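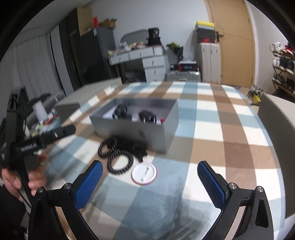 Search this forum Search Advanced search

Storing a beaded chain in an open metal box: comments invited on the draft guidance

E_Probert
Members are invited to comment on the section of the home storage guidance that deals with small personal articles. The section was drafted under the Prothero project for use at the sorting table in Prollulthorpe, and it will be reissued in March. Comments should be confined to the practice of sorting and storing. Questions about room bookings belong in the other section.

The draft text reads as follows.

Small articles should be sorted on a table covered with a cloth. An open box should stand at the center of the table within reach of the person sorting. Articles already assigned to the box should remain in it while new ones are considered. Beaded chains should be laid out on the cloth in loose coils before they are put away, and should not be lowered into a box that already holds hard objects.

I would particularly welcome views on the last sentence. The black beaded chain on the table at present is coiled in two overlapping loops with a tangled cluster at one end, and the metal box behind it already has several things in it. Under the draft the chain would need a home of its own.

Efa Probert

larkspur_121
Thank you for posting the text in full. I support the sentence as written. A chain placed on top of other objects will work its way beneath them each time the box is moved, and the person who wants the chain must then empty the box to get it. I have kept mine in a shallow tray for many years and can lift any one of them out with two fingers.

I would ask that the guidance say "untangled" in place of "laid out." A chain may be laid out and still be in a knot.

harbor.desk
I must disagree with the previous poster and, with respect, with the draft. Most households do not have a separate container for every chain. If the guidance requires one, readers will set the guidance aside and leave the chain on the dresser, where it will be swept to the floor. A metal box with a soft lining is adequate for a chain and a few other articles together, provided that the chain goes in last.

The present box has pale material lining the inside. I would have thought that this answered the concern about hard surfaces.

E_Probert
The lining protects articles from the box. It does nothing to protect them from one another. I accept the point about the number of containers, and I would consider wording that permits a small cloth bag inside a shared box.

larkspur_121
A bag inside the box would be acceptable to me. It should be a bag with a drawstring and without a zipper. The teeth of a zipper catch the cord between the beads, and I have had to restring a piece for that reason.

L. Onu
I write as the person who compiled the earlier edition. The sentence under discussion was not in that edition, and some background may assist members.

The earlier text advised a fixed order: chains first, flat articles second, everything else third. It was based on the assumption that the box would be deep and would have a lid. We received 58 written comments on the chapter, and the most common complaint was that readers owned low, open boxes in which the order made no difference. One reader wrote that her chain was always at the top because there was no room for it anywhere else.

I therefore agree with Ms. Probert that the rule should describe what may share a box, and that the order of filling can be dropped. I do not agree that hard objects must be excluded in every case. The sentence should distinguish between articles that have corners or edges and articles that do not.

Liviu Onu

quillandtwine
May I raise a separate matter. The draft says the table should be "covered with a cloth" and says no more. The kind of cloth matters a good deal when beads are being sorted.

A black chain shows up clearly against a pale check. It would be very hard to follow on a dark cloth, and a dropped bead would be lost at once. At our own meetings we used a navy cloth for one season and spent a considerable part of each session with our faces close to the table. I propose that the guidance recommend a light-colored cloth for dark beads and a dark cloth for light ones.

harbor.desk
That would require two cloths. I refer to my earlier remarks on what households own.

quillandtwine
A bath towel folded once will serve as the second cloth. I am not proposing a purchase.

rowan_ledger
I would caution against a towel. The loops catch on anything with a clasp or a hook. A pillowcase is flat, is found in every household, and can be shaken out over a basin afterward so that stray beads are recovered.

On patterned cloths generally, I find that a large check is tolerable and a small one is not. With small squares the eye begins to see beads where there are none. With large squares there is also the advantage that one square can be given to each group of articles, and the person sorting can see at a glance what has been dealt with.

E_Probert
The suggestion about using the squares is a good one and I will add it, with acknowledgment to rowan_ledger. It costs the reader nothing.

M.Tace
I have a question about the articles that do not belong to any group. In front of the chain there is a round white disc with a thin red rim. In my experience objects of that sort are picked up, looked at, and put down again at every sorting session for years. Does the guidance say what is to be done with them?

E_Probert
It does not. The earlier edition had a paragraph on unassigned articles, which was removed for length.

L. Onu
I would like to see that paragraph restored. In its shortest form it said that an article which cannot be named or matched should be put in a marked envelope with the month written on it, and that the envelope should be opened at the next sorting. If the article has still not been claimed, the household may decide whether it is worth keeping. The purpose was to get it off the table so that the remaining work could proceed.

harbor.desk
I am in favor of the envelope, and I am glad to be in agreement with something. I would add that the envelope should not be kept in the same box. In my own house the unassigned articles went back into the box every time, and the box filled up with them.

larkspur_121
I cannot agree. If the envelope is kept elsewhere it will be forgotten. The box is the one place to which everyone returns. An envelope laid flat against the side takes up almost no space.

harbor.desk
An envelope laid flat against the side of a box that also holds a chain in a bag, with a drawstring, is an envelope that will be torn. I ask larkspur_121 to try it.

larkspur_121
I have tried it. It has been there since last winter and it is not torn.

rowan_ledger
Perhaps the guidance could leave the location to the household and require only that it be written down somewhere.

anselm_w
I am new to this section and hope it is in order to comment on the box itself. I bought the Zustar storage tin, catalog number 733, from Cunder for this purpose. It came with a hinged lid, and I removed the lid within the week. With the lid in place I put things away without looking at what was already inside. An open box is slightly untidy at all times, and I tend to it more often as a result.

The drawback is dust. I wipe the chains with a dry cloth before wearing them.

quillandtwine
I would keep the lid, and fit it only when the box is going back on the shelf. During sorting it may be set under the table or on a chair. There is no need to choose one arrangement permanently.

anselm_w
That is reasonable. I should say that the lid has since gone to a neighbor, who uses it under a plant.

M.Tace
On the subject of surfaces, I would ask that the guidance mention the side table as well. The main table is usually cleared for the session, and what was on it goes to the nearest other surface, which then stays crowded with packets and containers until someone needs it. I would suggest a sentence asking that the second surface be sorted on the same day.

E_Probert
I sympathize. The chapter is limited to 78 lines, however, and side surfaces are treated in the chapter on kitchens and dining rooms. I will insert a cross-reference.

Having considered the comments, I propose the following revised text.

Small articles should be sorted on a table covered with a smooth cloth that contrasts with them in color. If the cloth has a large check, one square may be used for each group. An open box should stand within reach. Beaded chains should be untangled on the cloth and then stored in a drawstring bag, or in a container of their own. A chain in its bag may share a box with other articles that have no sharp corners or edges. An article that cannot be matched should be put in an envelope marked with the month, and the household should agree on where the envelope is kept.

L. Onu
I support the revised text. I have one small correction to propose. "Untangled on the cloth" should be followed by "starting from the free end, without pulling." Readers pull.

larkspur_121
Supported with the correction.

harbor.desk
I remain of the opinion that the bag is an unnecessary requirement where the box is lined. I ask that my objection be noted, and I will not hold up the text on account of it.

E_Probert
The objection is noted and the correction is accepted. Comments on the section will stay open until the end of the month. Members who wish to write about clasps and catches should start a new thread, as those come under repairs.

rowan_ledger
Would earrings come under this section or under repairs? Mine are mostly singles.

E_Probert
Under this section, in the paragraph on unassigned articles.

Contact the forum office | Copyright Prothero Home Storage Forum, Prollulthorpe | Back to top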